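Dastthorpe Play Library: progress report to the Elska Fund
Mon 12 August

The grant has paid for new stock, a second weekly opening session and the move to the Itance lending system. Spending is on budget in two of the three lines.
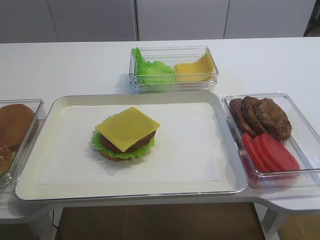
Stock and lending

We now have 246 items ready to lend, against a target of 300 by the end of the grant. Pretend food and kitchen sets go out most, followed by train track and floor puzzles. Outdoor toys were slow until the weather changed and are now booked ahead most weeks. The remaining order is with Akolgo and has been delayed twice. If it slips again we will buy from another supplier and let you know the price difference.

Missing pieces are still the main headache. Each set has a contents card in the bag, and families check it with us when they bring the set back. This makes returns slower, and there is a line at the desk on Saturdays.

Opening hours

The weekday evening session began in March. It was quiet for the first month. Parents told us the start time clashed with school pickup for older children, so we moved it later and attendance improved.

Lending system

Itance is in use for all loans. The old paper records have been typed in except for one box of lapsed memberships, which we do not plan to transfer. Reminder emails go out 3 days before an item is due. Text reminders are not working yet — the supplier says the fault is on their side.

Budget

Stock and staffing are on track. Storage is over by $246 after we replaced 5 shelving units that did not fit the new room. We ask to cover this from the unspent training line and would like your agreement before the next claim.

Next period

Complete the Akolgo order, fix text reminders, and run the member survey.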